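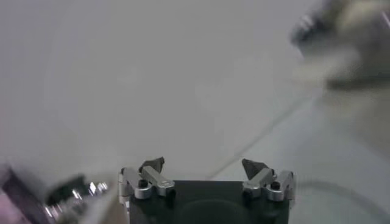 4. Recording your first set of runs

Okay, you've got both arms powered, the cameras are talking to the recorder, and you've been through Melina's checklist in section 3. Now we get to make some data! This section covers the bun task, the one we used for most of the Gromodell results, and I'd start with it even if you plan to move on to something else later. Before anything goes on the table, I like to check the wrist camera view. You want the two fingertip pads facing each other with clear space between them, and the screw heads on both finger linkages crisp enough to pick out. Stuff toward the corners can smear when it's moving, and that's fine. The model copes with it. A soft fingertip is a different story, so if yours looks fuzzy, go back to 3.4 and redo the focus.

4.1 Laying out the table

1. Put the steamer pot in the middle of the table and set the basket on top. Leave the power off. You don't need heat for any of this, and steam on a lens will cost you an afternoon.

2. Lay the glass lid flat on the left side of the table, handle up.

3. Put the plate on the right. It doesn't have to land in the same spot every time. In fact please move it a little between runs, or the policy will just memorize where it lives (ask me how I know).

4. Place the buns in the basket so they aren't touching. Two buns that touch tend to get picked up together, and you'll end up tossing the run. 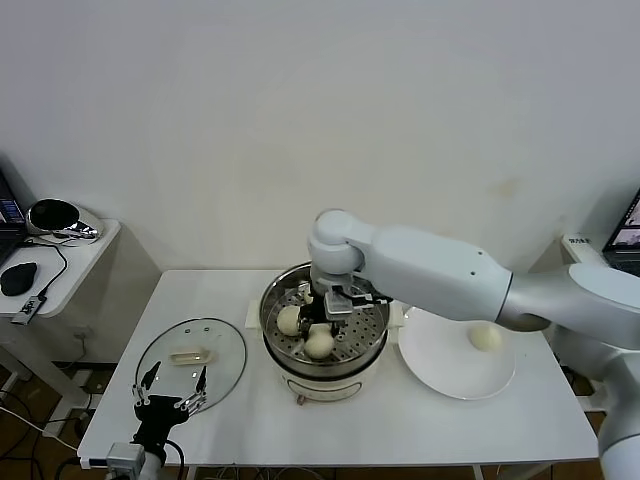 Figure 4-1. Gripper over the basket, with one bun on the plate and two in the steamer.

Note: We keep one operator's laptop open on each side of the table. You can get by with one, but you'll be leaning across a lot, and leaning tends to put your sleeve into the head camera's view.

Caution: Keep the arm's cables clear of the lid before you enable motion. A loop that catches on the handle will drag the whole thing along.

4.2 Recording a run

1. Open Bullum and pick the bun task from the list. If the list is empty, the recorder started before the cameras did. Close it, wait 10 seconds, open it again.

2. Send both arms home.

3. Press Record, then wait for the second beep. The first beep only means the file was created. I've lost more good runs to that first beep than I want to admit.

4. Drive the gripper to a spot just above the bun you want, pause for a moment, then go down. That little pause matters more than you'd think! When Aliki Sotiropoulos compared sets recorded with it and without it, the ones with the pause trained a policy that missed far fewer grasps.

5. Close gently. You want to hold the bun without denting it. If your hand tends to be heavy, drop the grip limit to 3 in the settings and leave it there until you've got the feel.

6. Lift straight up until you're clear of the rim, then move over to the plate and set it down.

7. Press Stop. Mark the run Good, Fumble or Bad.

Note: Keep the fumbles. If you dropped a bun and recovered it, that's a Fumble, and we train on those at a lower weight. Bad is for runs where you stopped partway or a camera dropped out.

Caution: Don't reach into the basket while the arm is enabled, even to nudge a bun back into place. Hit Pause, wait for the light to go steady, then reach in.

4.3 How many runs do you need?

Our full set was 2,184 runs, and you do not need that many. I'd record in blocks of 12 and change something small after each block - turn the basket, slide the plate, swap in fresh buns. Variety helped us a lot more than raw count did. Melina Tsoukalas has the curves in Appendix B, and you can see where they go flat.

Real buns dry out and get crusty after a few hours, and the gripper handles a crusty bun very differently from a soft one. We threw ours out at lunch and started the afternoon with new ones. If you'd like to use foam buns for practice, go ahead, just save those runs under a separate task name so they don't get mixed in.

4.4 Checking a block before you move on

1. Open the block in Adport and play the first and last runs at double speed.

2. Watch the wrist view and the head view side by side. The gripper should close at the same moment in both. If one lags, run the Tapia sync script on the whole block (see 5.2).

3. Look for gaps in the gripper trace. A short gap gets filled in for you. A long one turns red, and that run has to go.

4. Export, and write the block number in the log before you start the next one.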